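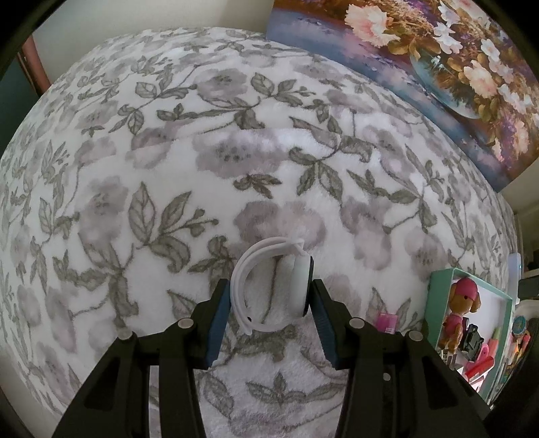
Figure 2. White over-ear headphones above a bed with a floral blanket.

3.2 Items left on beds

Beds were the surface most often used for short-term storage in the homes we studied. Of the 3,812 item placements logged, nearly 200 were headphones, chargers or other small electronics put down on bedding. Residents described the bed as a stopping point between the desk and the shelf. Patterned covers, such as the one in Figure 2 with its grey-mauve blossoms and olive-grey leaves, were coded separately from plain ones.

Headphones had a fixed storage place in only 6 homes, usually a hook or a drawer. Elsewhere they moved with the owner and were tidied when the bed was made. Habte's earlier coding scheme treated bedding as furniture; we kept it as a class of its own and recoded the April entries to match.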